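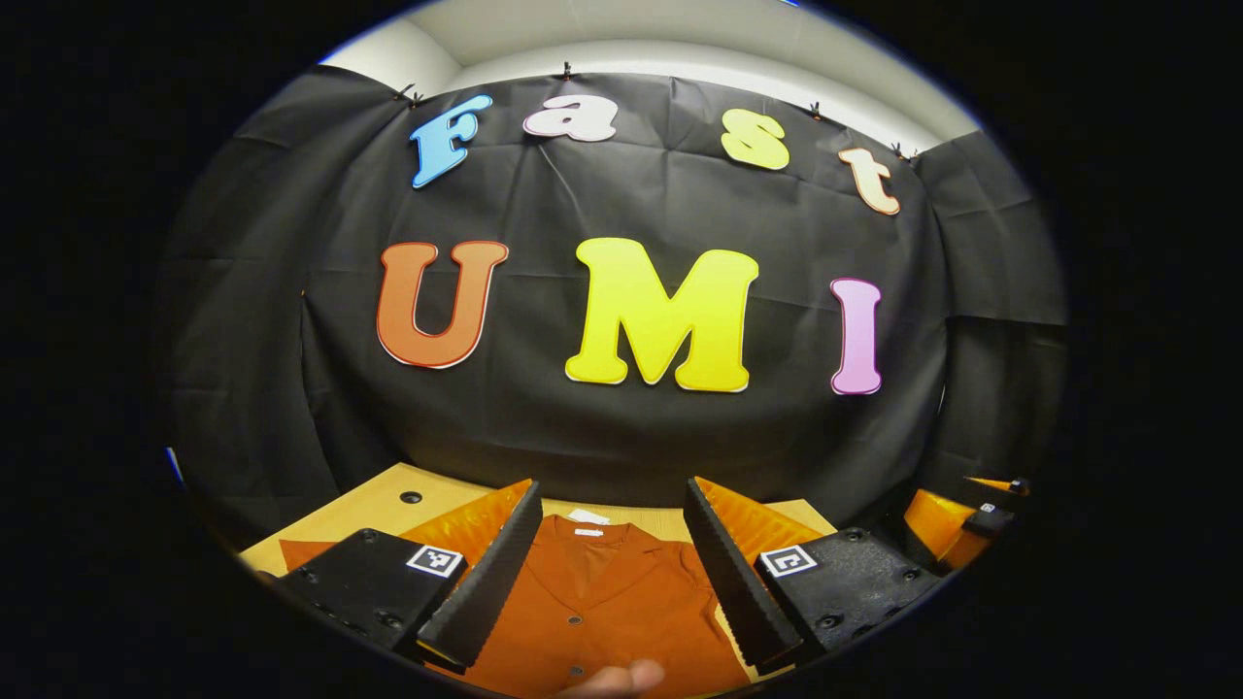 Compte rendu de la réunion de l'association de lecture et de troc de livres de Lustdale
11 février 2024

Bonjour à toutes et à tous,

C'est moi qui tenais le stylo ce soir, alors pardon d'avance pour le style, je note comme je parle ! Nous étions assez nombreux pour voter, le café était prêt avant l'heure (merci à celle qui se reconnaîtra) et on a commencé presque à l'heure, avec le petit retard habituel du temps de trouver des chaises.

Approbation du compte rendu précédent

Adopté, avec une correction : j'avais écrit que le troc d'automne avait eu lieu à Mellham, alors que c'était bien chez nous, à Lustdale. À Mellham, c'était la lecture à voix haute. Je corrige dans le classeur.

1. Le troc de printemps

Gros morceau de la soirée ! La date n'est pas fixée, mais on est tous d'accord pour mars, avant les vacances si possible. La salle du rez-de-chaussée nous coûterait 90 euros pour la journée, chauffage compris. Quelqu'un a proposé la halle, qui est gratuite, mais on se souvient tous de la fois où il a plu de côté et où les poches du fond ont gondolé... Vote à main levée : ce sera la salle.

On garde le système des jetons, un livre déposé donne droit à un jeton. Longue discussion sur les beaux livres (les gros, avec photos, de cuisine ou de jardin) : certains trouvent injuste qu'un pavé relié vaille autant qu'un policier de gare. J'avoue que je suis de ceux-là, j'ai encore sur le cœur mon atlas des champignons. Après un bon quart d'heure, on a décidé qu'un beau livre vaudra 2 jetons, à l'appréciation de la personne qui tient la table d'accueil. Et on ne discute pas avec la table d'accueil !

Les encyclopédies en plusieurs volumes sont refusées, comme l'an dernier. Les cassettes aussi. Pour les bandes dessinées, on fera une table à part, plus basse, pour que les petits puissent fouiller tout seuls.

2. Les invendus, ou plutôt les « introqués »

Le mot n'est pas de moi, mais je l'adopte. Il reste 43 cartons dans la réserve, et on ne peut plus ouvrir la porte en grand. La librairie d'occasion Rakosine veut bien passer voir et reprendre ce qui l'intéresse, sans garantie de volume. Elle demande qu'on trie avant : romans d'un côté, pratique de l'autre, et tout ce qui est taché à la benne. Une matinée de tri est donc prévue, j'enverrai un sondage pour la date. Prévoyez des gants, la poussière est redoutable là-dedans, et un vieux pull.

Question posée : est-ce qu'on peut se servir pendant le tri ? Réponse : oui, trois livres par personne, et on les note sur la feuille. Il y a eu des sourires dans l'assemblée — je ne dirai pas lesquels.

3. Le cercle du soir

Le roman du mois dernier a divisé. Une moitié de la table l'a trouvé magnifique, l'autre n'a pas dépassé le chapitre de la traversée (j'en étais, je m'étais endormi dessus deux soirs de suite). Pour la suite, on essaie quelque chose de plus court : des nouvelles, une par séance, lues sur place. Cela permettra de venir sans avoir préparé et sans mauvaise conscience.

Demande récurrente : commencer une demi-heure plus tôt, pour celles et ceux qui reprennent le car de Mellham. Accepté à l'essai jusqu'à l'été.

4. Les boîtes à livres

Celle de la place tient bon. Celle du chemin du lavoir prend l'eau par la charnière, et la porte ne ferme plus bien. La menuiserie Gebru a fait un devis pour une porte neuve, que tout le monde a trouvé raisonnable, mais on voudrait d'abord essayer un joint et une nouvelle charnière. Deux personnes s'en occupent dès qu'il fait sec. Si ça ne tient pas, on reprend le devis à la prochaine réunion.

On m'a aussi signalé que la boîte du lavoir se remplit de vieux annuaires et de modes d'emploi. Je referai l'affichette, en plus gros, et peut-être en plus ferme.

5. Questions diverses

La cotisation ne change pas. Les retardataires peuvent encore régler, en espèces ou par chèque, au cercle du soir.

Un parapluie vert et un étui à lunettes attendent toujours leurs propriétaires dans le placard de l'entrée.

L'idée d'une dictée ouverte à tous a été lancée en toute fin de réunion, avec beaucoup d'enthousiasme d'un côté de la table et une vraie terreur de l'autre. On en reparle la prochaine fois. Moi, je veux bien tenir le goûter, mais je ne corrige rien !

À faire d'ici la prochaine réunion

Réserver la salle et verser l'acompte.
Envoyer le sondage pour la matinée de tri (moi).
Rappeler Rakosine une fois la date connue.
Acheter le joint et la charnière pour la boîte du lavoir.
Refaire l'affichette (moi encore).
Choisir la première nouvelle : propositions à déposer dans le cahier bleu.

La séance a été levée après le gâteau aux noix, dont la recette est demandée par plusieurs membres et sera jointe au prochain envoi.

Le secrétaire de séance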